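Search products Go

Plorico Two-Arm Teaching Station

Category: Teleoperation / Leader-Follower Systems / Bench Units

The Plorico Two-Arm Teaching Station is a bench unit for recording manipulation tasks by demonstration. It combines two follower arms, two leader handles and a recording computer. The operator moves the leaders, the followers reproduce the motion over the table, and the recorder stores joint positions, gripper opening and camera streams on a common clock. The same followers can be switched to hand guiding, in which the operator takes hold of the wrist and moves the arm directly.

Modes of demonstration

Remote mode is the default. Each leader is mapped to one follower, joint by joint. Scaling between leader and follower motion is set in the Wenico recording software and can be changed between episodes, but not during one. When the clutch pedal is released, the followers hold position and the leaders can be moved back to a comfortable posture. Clutch events are written to the log.

Hand-guided mode disables the leaders. Gravity compensation is active and the payload value must match the tool fitted. An incorrect payload value shows up as slow drift when the wrist is let go. Hand guiding is suited to single-arm motions, short reaches and the teaching of waypoints. For tasks in which both arms move at once, remote mode gives cleaner recordings, and the operator's hands stay out of the camera view.

Table layout

The followers are mounted on opposite sides of the table and reach inward. The shared zone lies between them. Objects handled by both arms, or passed from one to the other, should start in this zone. Objects used by one arm only can be placed farther out on that arm's side. Taller items, such as a mug tree, go toward the back of the table, and items with doors or drawers go where at least one gripper can approach the handle squarely. A matte, single-color surface is recommended for the overhead camera.

Kitchen tasks are a common first set. Suitable ones include moving corn from a basket to a plate, taking a mug off its peg, and opening a drawer by a bar handle. They cover soft contact, hooked removal and constrained pulling with the same grippers and no tool change.

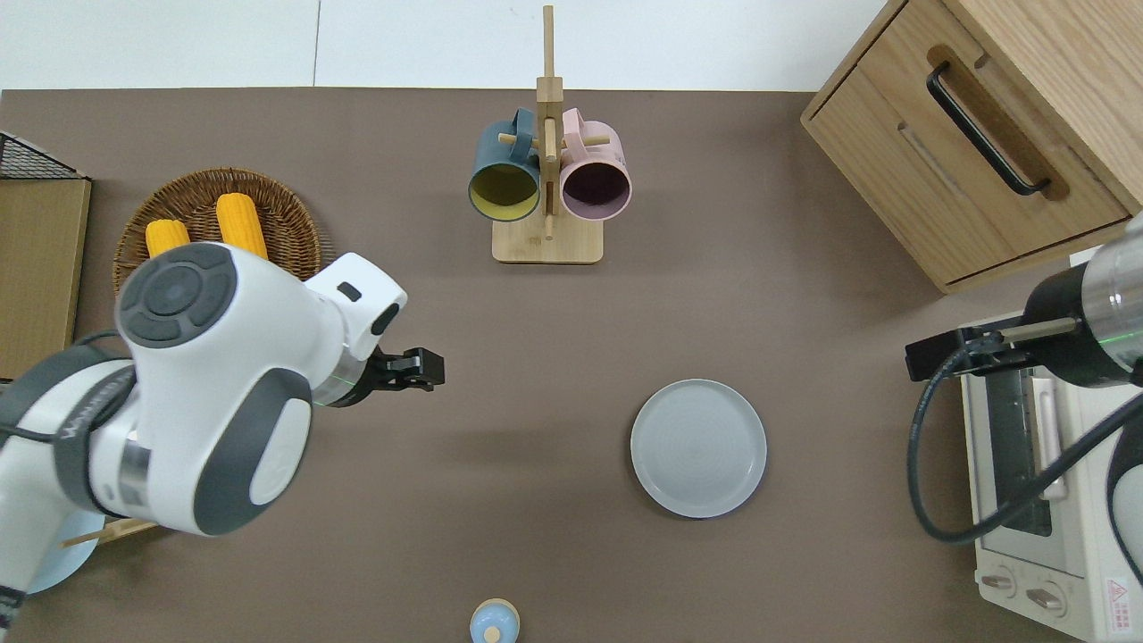

Bernadette Carré reports that the mug tree was the hardest item for her new operators. Her advice is to practice the lift off the peg with scaling reduced before recording anything, and to leave the plates and baskets for the end of the session, when attention drops. She also asks for the clutch state to be shown on the operator display as well as in the log. This has been added in the current Wenico release.

Grippers

Parallel grippers are supplied for both arms. Opening is controlled by a trigger on each leader and recorded as a continuous value. Grip force is limited in software. Replacement fingertips are available in two profiles, flat and grooved.

Recording and export

Episodes are started and stopped by pedal or keyboard. Each episode can be marked as kept, rejected or unsure, and a text note can be attached. Rejected episodes stay on disk until they are purged by hand. Export is by episode or by session. A playback check runs the recorded motion on the followers at reduced speed, with the leaders locked.

Specifications

Follower arms: 2
Leader handles: 2, with trigger
Gripper opening: up to 68 mm
Mass per follower, without gripper: 23 kg
Table height, fixed frame: 906 mm
Camera inputs: 11
Operator position: standing or seated

Installation notes

Route wrist cables with enough slack for full rotation of the last joint, and check the loop at both ends of travel before the first session. A cable that catches on a door handle or basket rim will pull the wrist off its commanded path and the episode will have to be rejected. Repeat the leader-follower alignment after any arm has been unbolted.

Ordering

The fixed frame is ordered separately from the arms. Existing Rautiainen frames can be used with adapter plate set B. Leaders are not sold singly. For lead times and service contracts, contact Lauri Leinonen at the sales desk.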